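The night shift at Pravthorpe

What changes in a packing hall when the arms arrive, and what stubbornly doesn't

Oct 28, 2020

Quarter to six, still dark, and the car park at the Kisis fruit hall in Pravthorpe is half full. Lights on inside. Kettle on. Somebody has left a crate of bruised plums by the clocking-in machine with a note saying help yourselves.

The hall has 74 people on its books, over three shifts. Since August it has also had 4 robot arms, bought from Charbonneau and bolted down along the far wall where the old hand-packing benches stood. They do the gift trays. Pomegranates mostly, persimmons when they come in, the odd mango. Fruit that sells on looks, one piece to a dish, and that used to mean a person standing and placing the same thing all night.

Nobody misses the standing. That came up with almost everyone I talked to. Knees, hips, the small of the back. One packer with years on nights told me she used to sit in her car for ten minutes after clocking off before she could face the clutch. She minds the arms now. Walks between them, checks the dishes, clears a stop when one comes up on the screen. She says she's less sore and more tired, and took a while to work out why. It's the watching. Packing, your hands did it and your head went where it liked.

The other complaint is the talk, or the lack of it. The benches faced each other. You knew whose boy had failed his driving test and whose mum was poorly. The arms have one minder each pair, a good few strides apart, and with the fans going you can't really chat across that. The canteen has got louder, people say. Makes sense.

Pay is the sore point. Minders get a bit more an hour, but the nights allowance was reworked at the same time and not everybody came out ahead. The firm says no one was let go, and I couldn't find anyone who had been. Agency work dried up though, and agency people don't show in that sum. Several used to come over on the Cukier bus every evening. The bus still runs, nearly empty.

As for the work itself, it's slow to look at, slower than I'd expected. A pomegranate is an awkward thing, roundish but never quite round, with that dry crown sticking out one side. The fingers take it by the flanks and it hangs over the dish, crown and all.
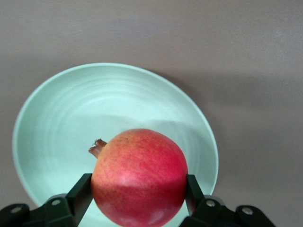
What the hands still do

Quite a lot, as it happens. Sorting is all people. A thumb finds a soft spot that a camera walks straight past, and the sorters know it, and are a little smug about it, fair enough. Returns are people too. So is anything with a leaf on.

Training was 3 days, which most thought was thin. The first covered safety, the second the screens, and the third was mainly waiting for a login. Since then the minders have taught each other. There's a school exercise book hung on a string by the first arm, full of stop codes and what to try, in five or six sorts of handwriting. The official manual is in a drawer somewhere. The book is the one with tea on it.

Managment would like a second row of arms next year. They'd told the floor before they told me, to their credit. The question that came back was about the benches, whether a couple could be kept for people who'd rather pack by hand, even on the dull lines. No answer yet. A sheet went up in the canteen for names and it was filling up when I looked, more than I'd have guessed.

At two the day shift goes out past the plums. Most of them have gone by now. The minders coming on hang up thier coats, read the last page of the exercise book, and go and stand by the wall.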